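Section 2: Planning and Budgeting Your Skakby Station

Read this section before you order anything. Reading it afterward is also popular, but costs more.

2.1 Deciding what to buy

1. Write down the one task the station has to handle first. "General purpose" is a wish, and the order form has no box for it.

2. Choose your grippers. The Rarora hand-held unit is sold singly. If two people will work at the same table, order two units. Sharing sounds thrifty until the first afternoon.

3. Order spare fingers with the grippers. Allow 5 pairs for the first year. They ship from the Gulyás warehouse and take 30 days, during which your operators will be paid to look at a table.

4. Measure the table. Leave 60 cm of clear depth in front of each operator – clear meaning clear, with the coffee somewhere else.

5. Count your wall outlets and note where they are. Extension cords are cheap. Replacing whatever was attached to the one somebody tripped over comes out of a different budget.

Note: Prices in the Dernus catalog do not include shipping, mounting plates or screws. Yes, screws.

2.2 Setting aside money for small objects

6. Reserve a separate line for practice objects. Purchasing departments will approve the grippers without blinking and then query a pen, so put it in writing early.

7. Buy a mix of shapes: something slim, something boxy, and at least one clear item. Clear plastic is harder to pick out against a pale table, and you want to learn that before October, when the return window closes. 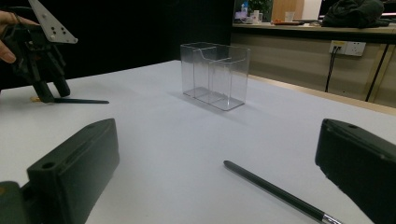
Figure 2-1. Two hand-held grippers at a shared table, with a stylus and a clear divided organizer.

8. Keep 50 dollars back for replacements. Pens wander off.

Caution: Do not tighten finger screws with a powered driver. The warranty covers many things, and enthusiasm is absent from the list.

9. Send the finished order sheet to Etelka Simon in Customer Planning. She will return it with corrections. Make them, then go to Section 3.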